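Cucumbers, week whatever

Quick one tonight, it's late and my hands smell like dill.

So the pickle thing. I said back in June I was going to learn to do it properly this summer, real fermented ones, salt and water and time, no vinegar. Four batches in. Two good, one ok, one went straight in the compost and I don't want to discuss it. (Soft. Hollow. Smelled like a gym bag.)

Things I know now that I didn't before.

Salt by weight. I was doing it by spoon, going off a recipe card that came tucked in with the crock, and the card says "two spoons heaped" which is useless. Whose spoon. I got the little kitchen scale out finally and now it's 50 grams to the liter and I leave it alone. Bit saltier than some people like. I like it. The kids don't but they don't like anything this month except toast.

Small cucumbers. The big ones from the end of the row are for salad or for the neighbor. Anything longer than my hand gets seedy in the middle and turns to mush by day five. Pick them in the morning, get them in the brine the same day. I left a bag in the trunk over lunch once. Never again.

Cut the blossom end off. Just a sliver. I kept cutting the wrong end for two batches because I was in a rush and they look the same if you're not paying attention. The stem end is the one with the little scar where it hung. The OTHER one.

Something with tannins in it. Grape leaf, oak leaf, a black tea bag if you're desperate. I was desperate for batch three, the tea bag worked fine, brine went a bit brown. Grape leaves are better and there's a vine going feral over the fence behind the parking lot so that's sorted till the frost.

Varieties – ok so I put in two this year. Kemora, which is the one everybody at the seed swap was pushing, and Orolden, which I bought because the packet was on sale. Kemora gives you loads, all at once, then sulks. Orolden is slower but the skins are thinner and they stay crunchy, batch four was all Orolden and it's the best jar I've made by a mile. I'd grow just those next year except I know I'll get talked into something new in February when it's gray out and the catalogs come.

Powdery mildew already on the Kemora. Ripped out the worst leaves and put them in the trash, not the compost. Watering at the bottom only now. Should of been doing that from the start.

The crock is a Cruzado, the squat kind with the water moat around the lid. Heavy as anything. It burps at night. First time I heard it I got up and checked the front door. You top up the moat every few days or the air gets in, and I forgot once in July when we went to the lake, came back to a white skin over the whole top. Turns out that's kahm yeast and mostly harmless, skimmed it, ate the pickles, still here.

Garlic, dill heads, mustard seed, a few peppercorns. One dried chili if I remember. Batch two had a horseradish leaf too and I couldn't tell the difference, so I'm not buying that again at farmers market prices.

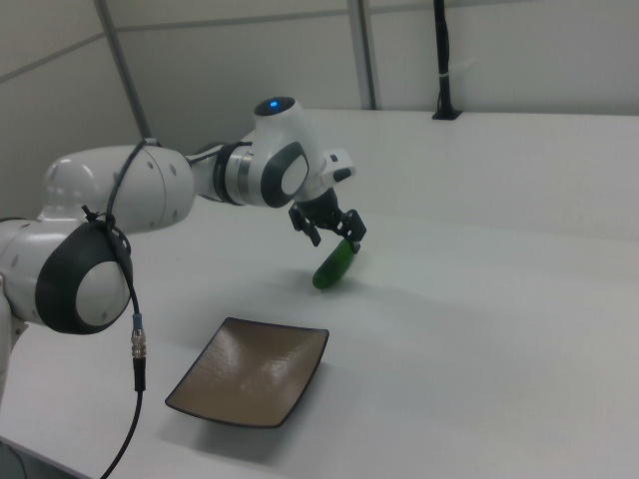
A reader going by saltypatch left a comment under the last post saying I'm keeping the crock way too warm, that the top of the fridge is the worst spot in the house and mine would be sour in four days and soft in six. Hers goes on the basement floor for two full weeks and she doesn't even lift the lid till day ten. And she skips the garlic until the end, says it takes over.

Ok well. We don't have a basement. But the hall closet stays pretty cool, so I moved the vacuum out and batch five is in there now behind the coats. Not giving up the garlic though. Checked it before dinner and it's gone cloudy already, good cloudy, and the closet smells like a deli. The coats too, probaly.

Will report back. If it's decent I'll do green beans next, same brine, and maybe the little green tomatoes once the nights get cold. Need more jars. Need more shelf. Going to bed.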